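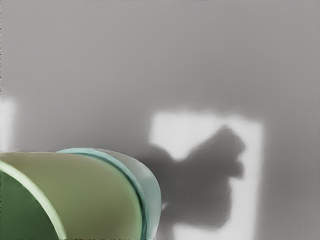 Reading my last post, Filtalden wanted to know why I don't just script the cup task and be done with it. Fair question! I could. But I want the arm to learn it from me driving by remote control, wobbles included, and I'm having way too much fun to stop.

Home | Posts | Teleop notes | Links

So this month is all cups in the simulator. Green one goes into the teal one, and I steer every inch of it by hand.

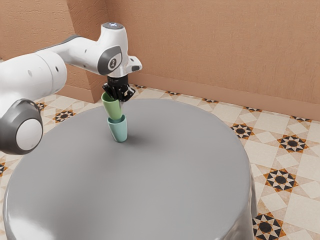 Endar Robot Club — Teleoperation Group

My first 30 demos were rough. I kept rushing the last bit and tipping the cup too far. Now I line up over the bottom cup, let go of the controls for a second — then down, slowly. We're at 300 saved runs and I can feel the difference in my hands.

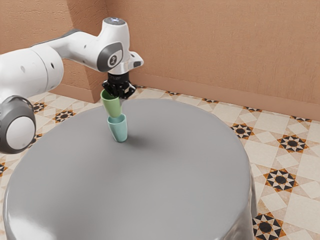
Green cup over the teal one, nearly lined up.

I switch between the wide view and the close one all the time. The close one is great for the rims, and for seeing where the balls are.
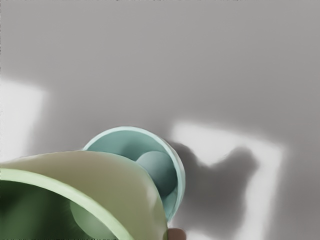
Jikley thinks I should keep the bad runs too, so the arm sees a few recoveries. I love that idea and I'm trying it next, in a separate folder for now.

Print this post | E-mail this post

Contact | Copyright Endar Robot Club | Back to top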